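We use cookies to remember your settings and to count visits. By continuing to browse you accept this. Manage preferences | Accept

Grinarholm Founders' Day: Public Safety Walk-Through, With Comments

Inspection date: June 15, 2026
Event: Founders' Day procession and evening concert, Cesthorpe Green, July
Inspected by: Nurhan Yalçınkaya, event safety, Town of Grinarholm
Accompanied by: Pascal Wegener, Agbeko Stewarding
Status key: OK / FIX / TALK (meaning somebody has to have a conversation they have been avoiding)

The checklist is the town's standard form for outdoor gatherings. The comments are mine. Last year I was asked to make them shorter, and I have thought about it.

ROUTE AND BARRIERS

1. Procession route walked end to end. OK
We started at the fire station and finished at the bandstand, at the speed of a brass band going uphill. Pascal kept getting ahead. The tuba section will not.

2. Barrier line continuous along Mill Street. FIX
Continuous until the bakery, where it stops for a sandwich board and starts again on the far side. The gap is exactly where people step out to take pictures of the float. Bakery has agreed to bring the board in for the day. Get this in writing.

3. Barrier feet flat and not sticking into the footway. FIX
The old-style barriers have the long feet that catch ankles. Put them on the grass side. Newer ones on the pavement.

4. Emergency lane kept clear, full width. TALK
The lane is clear on the plan. On the ground it contains the spot where the mayor's guests have always parked. "Always" was used four times in one phone call. An ambulance does not recognize custom and practice, and neither does the fire chief, who has offered to explain this personally.

5. Road closure signs ordered. OK
Ordered, delivered, and spelled correctly, which puts us ahead of last year.

POLICE AND STEWARDING

6. Police coverage confirmed. OK
13 officers for the procession, dropping after the floats are parked. The sergeant would like it noted that officers are there for traffic and public order and will not be holding anyone's balloon.

7. Steward numbers meet the plan. FIX
Plan calls for 20. Agbeko has the people but two posts on the roster are both labeled "east gate," and there is one east gate. Pascal believes the second is the gate by the tennis courts. It faces north. Rename it and reissue the roster.

8. Stewards briefed on lost children procedure. TALK
Briefing is written. It runs to several pages and I doubt anyone has finished it. Needs to fit on a card: stay with the child, radio control, don't announce the name over the speakers. That's the whole thing.

9. Radio check, all posts. FIX
Clear everywhere except behind the library, where we got a taxi firm. Pleasant man. Change the channel or move the post to the front steps.

10. Police and stewards can talk to each other. OK
There will be one officer sitting in the control room with a steward radio next to her. Low-tech, and it worked fine at the winter market.

CROWD AREAS

11. Capacity for the green agreed and posted. OK
Posted at each entrance. The figure has been moved to eye level. It used to be at knee level, for the benefit of dogs.

12. Exits unlocked and staffed. FIX
There are 3 exits. The west one has a padlock and the key is on a ring in a drawer in the parks office, along with every other key the town has ever owned. Cut a spare, paint it red, give it to control.

13. Stage front pen checked. OK
Solid. I leaned on it. Pascal leaned on it. A passing cyclist asked what we were doing and then also leaned on it.

14. Lighting for the walk out. FIX
The path to the parking lot is lit as far as the duck pond and then relies on optimism. Two tower lights, please, pointed at the ground and away from the houses.

15. Cables covered or flown. TALK
Sound company says all cables will be ramped. Catering says the same about theirs. Neither mentioned the cable for the bouncy castle, and when I asked whose it was they each named the other.

MEDICAL AND WEATHER

16. First aid post visible from the main crowd area. FIX
Currently behind the beer tent. I see the logic but would prefer it in front. Swap with the raffle.

17. Drinking water available free. OK
Two taps, both tested. The one by the bowling club is very enthusiastic, so stand to the side.

18. High wind plan. OK
Inflatables down first, then gazebos. Control makes the call and it isn't open to debate by people who have paid for a pitch.

19. Heat plan. FIX
The plan says "encourage shade." There are trees on one side of the green and the crowd stands on the other. Ask Jornness Tent Hire for an open-sided canopy near the water taps.

CONTROL ROOM AND CLOTHING

20. Control room access restricted. TALK
It's the upstairs room at the community center, and every club in town appears to have a key. Sign-in sheet at the bottom of the stairs, with a steward next to it who is comfortable saying no to people he went to school with.

21. Uniforms and hi-vis easy to tell apart. FIX
Stewards in orange, first aid in green, parking in yellow. Plain shirts are not a role. Band members, please keep jackets on stands or in the hall until you form up, as a jacket over a barrier hides the barrier. 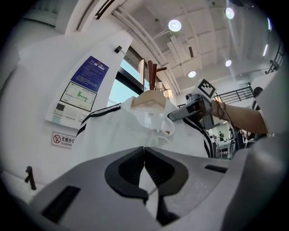 22. Spare vests at control. FIX
There were three on the hook, all size small. Agbeko to bring a mixed bag, and to take the small ones away to wherever small stewards are.

AFTER THE EVENT

23. Reopening of roads agreed with police. OK
Sweepers go first, then the sergeant drives the route, then the signs come down. Last year the signs came down first. We don't need to go over it again.

24. Debrief booked. TALK
Everyone has agreed that a debrief is important and everyone is away. I've put a date in calendars anyway. There will be coffee, and I'll be reading item 4 aloud.

Fixes to be closed out and sent back to Nurhan Yalçınkaya by the first week of July. Reply to the whole list if you're disputing a comment. If you're agreeing with one, just me is fine.

Re-inspection of items 2, 4, 12 and 14 will be on foot, same route, with Pascal walking behind the tuba.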